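3.2. Mixing of ash with the binder

The fly ash used in this part of the study was delivered from the Testdale plant in closed drums and kept under a roof until September. Before mixing, it was passed through a sieve and divided into batches of 100 kg. The lead content of the untreated ash was 232 mg/kg.
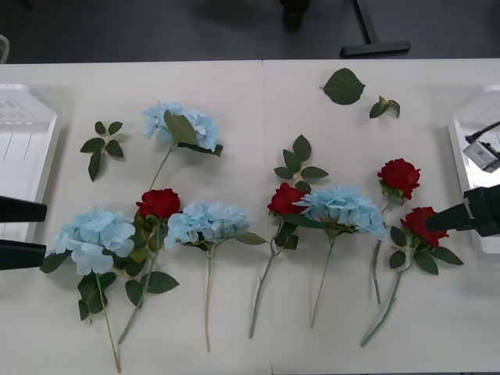
Vol. 5, p. 1751

The binder was added in two portions. In our first trials, all of it was added at once, and lumps were formed which the mixer could not break. Sachdeva and Chauhan met the same difficulty with sludge from the Maurya site, and we followed their advice to add the water slowly.

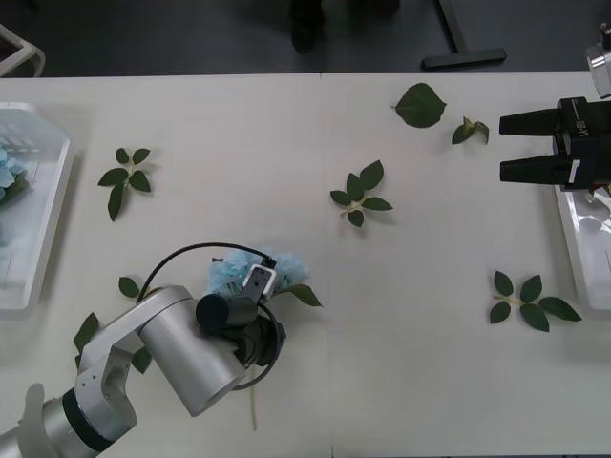 After mixing, the material was put into molds and covered with plastic film. The film was removed after five days. Some samples from the Guson ash showed small cracks at the corners, and these were not used for the leaching test.

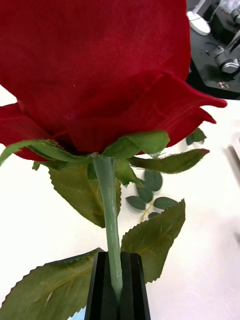
Leaching was done with distilled water in closed bottles. Zou repeated the test with slightly acid water, as the rain at the Pumedside landfill is not neutral. The amount of lead in the liquid was higher in this case, but the order of the samples stayed the same. We think that the grain size of the ash has more influence here than the kind of binder. The curing time is compared with the lead release in Figure 5.

Figure 5. Artificial flower and leaf sprigs lying on a white tabletop.

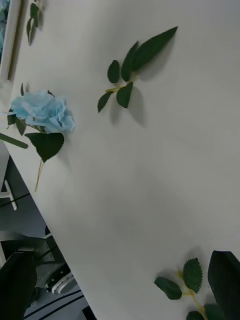
3.3. Storage of the treated material

The hardened blocks were stored outdoors on a concrete floor with a drain.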